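Bathroom, nearly there – photos from the Stadosbridge flat

Quick post, the rest of the pictures are on Sota's laptop and go up when he finds the charger. March was mostly this room. 57 tiles re-cut, two trips to Ueda for the right elbow joint, one very long argument over grout color (gray won).
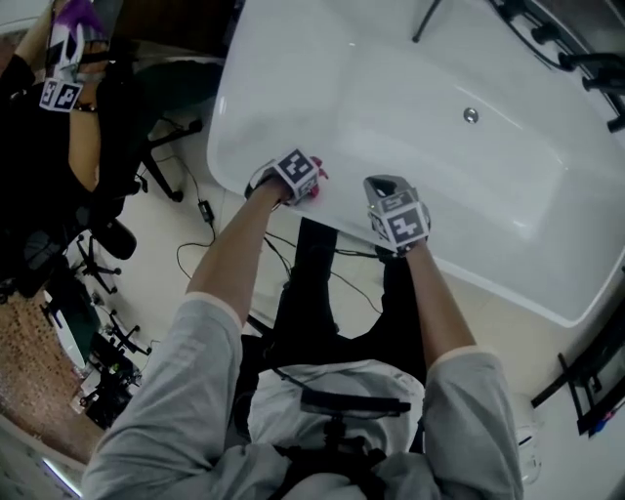 The big white tub, black fixtures at the far end. Leaning over the near rim.

A few notes for those who wrote in asking about the tub.

It's the freestanding one from Serkov, the larger size. Came in at 1244 with delivery, which got it as far as the front door and no further. Four of us on the stairs. Take the bannister off first, we did'nt.

Black fixtures were Junpei Koyama's idea. I wanted chrome. Still getting used to them – they show every water spot, so keep a dry cloth on the sill.

Cleaning: warm water, dish soap, soft sponge. No scouring powder on acrylic, ever. Rinse the sides top to bottom and do the rim last, it picks up dust faster than anything else in there. Then go round the drain with an old toothbrush. Whole job is roughly 30 minutes if you also do the floor behind, and you should, thats where the hair goes.

Budget for the room was 4000 and we are over it. Not by a lot. The Zesotau towel rail is to blame, plus the second lot of sealant.

Still to do: door handle, mirror, the bit of skirting by the window. Sota Nishimura has the mirror in his hallway and seems to like it there.

More pictures soon – before shots too, if I can stand to look at the old carpet again. Yes, carpet. In a bathroom. Green.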